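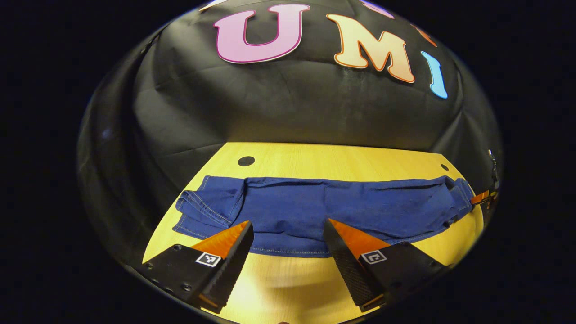
**Which aftercare method do people like best after a new tattoo?** Of the 83 people who answered our survey, most picked a thin layer of plain lotion over plastic wrap.

Our class project ran through September, and we loved every part of it! We handed out forms at two studios in Trinham (Balitz and Drurico) and 73 people filled in the last page too, the one on itching. Small line work got the shortest answers. Big shaded pieces got whole paragraphs, some of them really funny.

Next we want to ask the same people again after 90 days, when they can tell us more about faded color and touch-ups. The new form is shorter and has a box for the placement of the tattoo, which we forgot the first time.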